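Jiltimum open day, Dincombe - who went?

Board: Grippers and end tooling
Views: 2866

torquewrench_64
Posted Tuesday, 18:12

Went to the Jiltimum open day at the Dincombe unit. Three cells running, plus a simulator desk at the back where visitors could drive the gripper model with a hand controller. The live cell was picking moulded caps out of a bin and putting them in trays. The counter over the door read 1127 picks when I came in. Cycle time looked fair but they would not give a figure for missed picks. Did anyone get one out of them?

b_axis
Posted Tuesday, 18:40

I asked twice. Was told it "depends on the part", which is true and no use to me. The caps were all one size and one colour. I would have liked to see the mixed bin that was on the invitation.

Hollis_user
Posted Tuesday, 19:05

The mixed bin ran in the morning session. It stopped twice while I stood there, once on a double pick and once on a light curtain trip, and the second was a visitor leaning in. I don't hold that one against the cell.

We run Hollis two-finger units at work and the Jiltimum one is stiffer at the tips. Opening is wider too. Price is the problem.

b_axis
Posted Tuesday, 19:22

Stiffer by what measure? Pushing it with your thumb at a stand is not a test.

Hollis_user
Posted Tuesday, 19:31

By the sheet they gave out, side load against tip movement. Page two. I did also push it with my thumb.

feedrate
Posted Tuesday, 20:15

I spent most of my time at the simulator desk and thought it was the best part of the day. You could change finger friction and closing speed and run the same pick again. The physics is from Sterumik, licensed, and the tech on the desk was open about where it falls short. Soft parts are poor. Thin flat parts are poor. Rigid blocks are good enough to plan with.

torquewrench_64
Posted Tuesday, 20:28

I disagree with that last line. Contact in a simulator depends on the numbers you feed it, and the friction values on that desk were defaults. I would not plan a cell on it. Reach and clearance, yes. Grip, no.

feedrate
Posted Tuesday, 20:44

Reach and clearance is most of planning a cell. We lost a week last May to a bracket that fouled a finger at full opening, and a simulator would have shown it in ten minutes.

torquewrench_64
Posted Tuesday, 20:51

Fair on the bracket. Still no on grip.

toolpost_3736
Posted Tuesday, 21:10

Could not get there. Is the simulated gripper the full model or just simple blocks? And does the wrist view show both fingers when open? Our present package hides one of them and it makes teaching a pick very slow.

feedrate
Posted Tuesday, 21:26

Both fingers show. Wrist view, gripper open and nothing in it. The faces are flat shaded, with a bevel down each finger, and the base is so dark that you mostly get its top edge. I would want a lighter background for daily use.

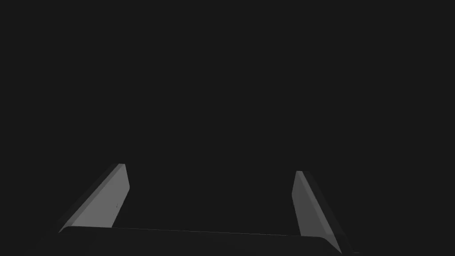 b_axis
Posted Tuesday, 21:39

Plain, but it answers the question about the fingers. Did they say whether you can load your own finger shapes? We cut ours in house and the stock ones are no good to us.

feedrate
Posted Tuesday, 21:47

Yes, on the paid version. The free one is stock fingers only. Ask for the file limits before you sign anything, the tech had to go and look them up and I left before he came back.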